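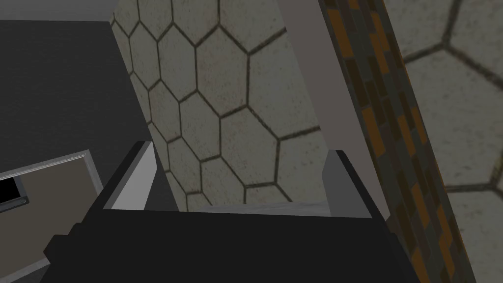 Koller interior wall paint, matt

Koller matt is a water-based paint for indoor walls and ceilings. Clekutex has stocked it since June, in white, orange and nine other ready-mixed colours. It dries to a flat finish and can be wiped with a damp cloth once it has hardened.

Coverage and drying

A 5-litre tin covers up to 60 square metres in one coat. Touch dry in two hours, second coat after six. Bare plaster needs a thinned first coat — one part water to ten parts paint. Strong colours such as orange and red usually want three coats over white. 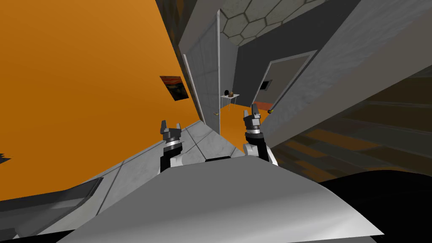

Orange wall with a small, mostly dark painting.

Order details

Order code: 258
Tin size: 5 litres
Price: 2,849 per tin, delivery 300
Shelf life: two years unopened, stored above freezing

Orders are packed at our Guvis warehouse. Colours can vary a little between batches, so please order enough for the whole room at once and mix the tins together before you start.

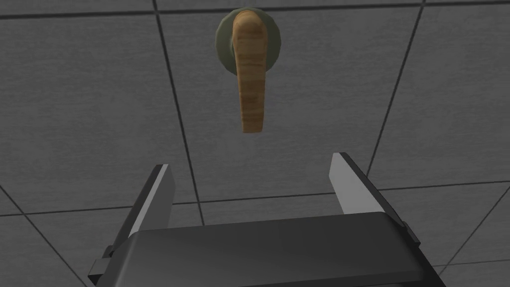
Koller matt sticks to most sound surfaces, but glazed tile has to be primed first with Flasomura bonding primer, order code 78. Wash off any grease, let the wall dry and sand lightly. Take door furniture off where you can. With a lever handle on a round rosette, like the wood-grained one on the grey tiles, mask the rosette right up to its rim if it has to stay on. Pull the tape while the last coat is still soft.

For trade quantities ask for Győző Oláh at the Clekutex counter. Tinted tins cannot be returned.

Page updated 2019-06-23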